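Unit 5: Screen credits and billing

Billing is the order and size in which performers' names appear in titles and on posters. It is settled in the contract, before shooting starts.

Terms
Top billing: first name shown.
Single card: one name alone on screen.
Shared card: two or more names together.
"And" credit: last place, usually for a known actor in a short part.

Case: Dramani
The lead had one earlier credit, 29th in the cast list of Kiron. For Dramani the poster clause fixed her name at 40 per cent of title height, on the 4th card. After release her agent obtained a single card in all later contracts.

Note that a small early credit is rarely cited in publicity, though it remains on record.

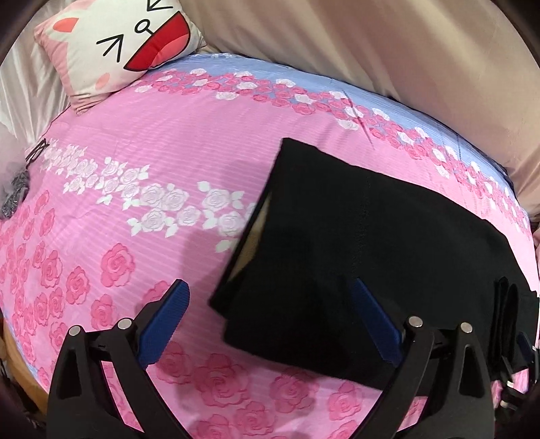
Fuseini Adjei asked whether a performer can refuse a credit altogether, and was told that this is possible if the contract allows it or the producer agrees.

Reading for Wednesday: the Botia contract, clauses 4 and 5.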